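# 어린이 병동 놀이방, 2월에 문을 엽니다

2021년 1월 31일

드로벨리(Drovelley) 병원 3층의 복도 끝에 새 놀이방이 생깁니다. 입원한 어린이들이 주사나 검사가 없는 시간에 쉴 수 있는 방입니다. 나는 이 일을 처음부터 맡은 간호사를 만나 한 시간쯤 이야기를 들었습니다.

"아이들은 침대에서 하루가 너무 깁니다. 한 아이가 저에게 창문이 있는 방에서 놀고 싶다고 말했습니다. 그때부터 이 방을 생각했습니다."

그 말을 들은 것은 4년 전이라고 합니다. 지난해 이 병동에 입원한 어린이는 781명이고, 그중 29명은 한 달 넘게 병원에서 지냈습니다.

모금은 게다흐(Gedach) 재단이 도왔습니다. 주민 536명이 돈을 보냈습니다. "어떤 할머니는 매달 3,000원을 보내셨습니다. 편지도 같이 있었습니다. 저는 그 편지를 아직 서랍에 가지고 있습니다." 간호사는 이 이야기를 할 때 목소리가 조금 작아졌습니다.
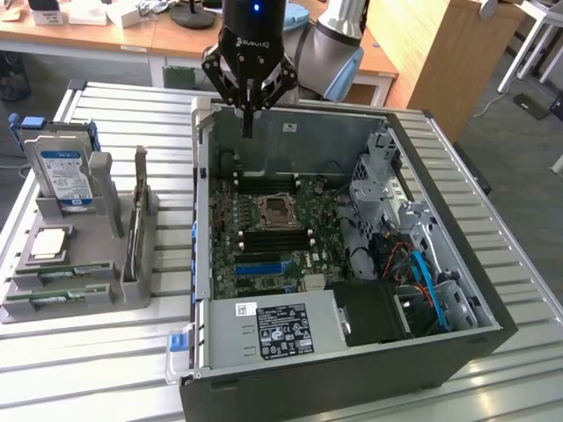
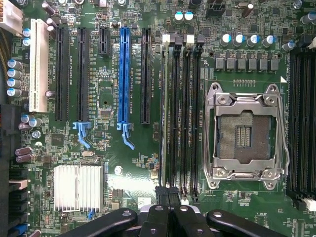
방의 벽은 아이들이 고른 연두색입니다. 책장은 프란틀(Prantl) 목공소가 만들었고, 휠체어에 앉은 아이도 손이 닿도록 높이를 낮추었습니다. 나는 부모를 위한 자리도 있는지 물었습니다.

"네, 긴 의자가 두 개 있습니다. 부모님들은 밤에 잘 못 주무십니다. 아이가 노는 동안 눈을 감고 계셔도 됩니다."

걱정도 있습니다. 감염을 막아야 하므로 처음에는 한 번에 세 가족만 들어갈 수 있습니다. 장난감은 쓸 때마다 닦습니다. 간호사는 이 규칙이 아이들에게 어려울 것이라고 했습니다. "친구와 같이 놀고 싶은 아이에게 기다리라고 말하는 것은 저도 힘듭니다."

놀이방은 2월부터 오전과 오후에 두 시간씩 엽니다. 이용하고 싶은 가족은 병동 안내대에서 시간을 정하면 됩니다.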